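Moved to a house with clay soil, what can I plant before spring?

Posted in Gardening and Yard > Soil and Compost
Viewed 1,173 times

huaranga_hill wrote:

Hello everybody. In October my wife and I have moved to a small house near Fatcombe and the back yard is almost all clay. When I dig with the spade it comes out in one piece, like a brick of butter, and the hole keeps water for days. In the place where I grew up, Huaranga, the ground was sandy and my father was always complaining that the water runs away. Now I have the opposite problem and I don't know the rules for it.

I would like to have vegetables next summer, mostly beans, potatoes and some onions. The bed is long and narrow beside the fence and gets sun from the morning until the middle of the afternoon. The neighbor told me to mix in a lot of sand. The man in the garden store told me never to mix in sand. I have bought nothing yet.

My questions are: should I dig it now, while it is cold and wet, or wait? Is the sand a good idea or a bad one? And is there something I can plant already, so the ground is not naked all winter? Please excuse my English, I learned it mainly from radio programs.

Thank you for any help.

Heriberto Salazar wrote:
Sunday, December 18, 2022
Marked as helpful by 4 members

Welcome to Fatcombe. I also garden on clay, and English is my second language too, so we will understand each other.

First, do not dig it now. This is the most important thing I can tell you. Wet clay is made of very small flat particles, and when you step on it or turn it with a spade they are pressed together and the air goes out. Later it dries in lumps that you can break only with a hammer. I did this in my first winter and I was paying for it two summers. Make a simple test: take some soil in your hand, squeeze it and push it with your thumb. If it falls in crumbs, you can work. If it only takes the shape of your thumb, go back in the house and drink something warm.

About the sand, the man in the store is right and your neighbor is partly right. Sand can open a clay soil, but you need so much of it that you are practically building a new garden. With a few bags you get something close to mortar. I would put the money into compost. Leaves are also very good, and they are free. In your place I would collect all the leaves I can find, lay them thick over the bed, put old cardboard on top with stones on the corners, and leave it alone until spring. The worms will pull the leaves down and make their tunnels, and the tunnels are what the water needs.

If you get compost delivered, ask what is in it before you pay. I once ordered up to 2 cubic yards from a yard in Cleviscombe and it was mostly wood chips, not rotten yet. Fresh wood on the top is fine for paths. If it is mixed in the soil it takes the nitrogen for itself and your beans will stay small and yellow.

What to plant now: it is late for a cover crop. Winter rye is the one that forgives the most, but at this date I would not spend on seed, the leaves will protect the ground well enough. Garlic you can still try if you find a day when the soil is not frozen and not sticky. Put the cloves on a little ridge so they don't sit in water. Mine went in this late one year and the heads were smaller, but we ate them all.

For next year, beans are a good choice on clay, also cabbage and squash. Onions like it if you plant the small sets and not seeds. Potatoes will grow but they come out dirty and the slugs love them. I grow a variety called Manunia, which my sister-in-law gave me, and it had less slug holes than the others. I don't know if they sell it in stores.

One more thing, do the jar test before you buy anything. Fill a glass jar to one third with soil, then water almost to the top, add a small spoon of dish soap, shake it for several minutes and let it stand. The sand goes down in the first minute, the silt in some hours, the clay can need days. You will see the layers and you can measure them with a ruler. Take the soil from a hand's depth and from more than one place in the bed.

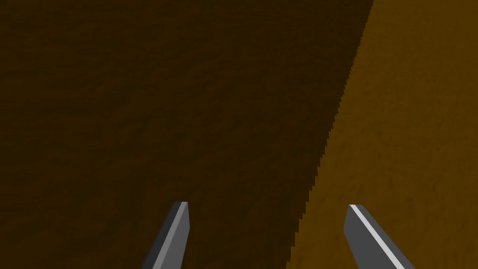
A brown, grainy surface, dark at the left and lighter at the right.

Color can also tell you something. Dark brown usually means there is more organic matter in it. If you dig deeper and find gray or blue-gray clay with rusty spots, water is standing there for a long part of the year, and then a raised bed is less work than fighting with it. But compare the colors only when the samples are equally dry, and in the same light, otherwise you will fool yourself.

mudboots567 wrote:

just build raised beds and be done with it. clay is clay

huaranga_hill wrote:

Thank you very much Heriberto, this is more than I hoped for. I made the thumb test this morning and I have now a perfect copy of my thumb, so the spade stays in the shed. I will collect leaves with my wife next weekend. For the jar, does it matter if the dish soap is the kind with lemon?

Heriberto Salazar wrote:

No, any kind is good. Only don't use too much or you will have foam on the top and it is difficult to read the last layer.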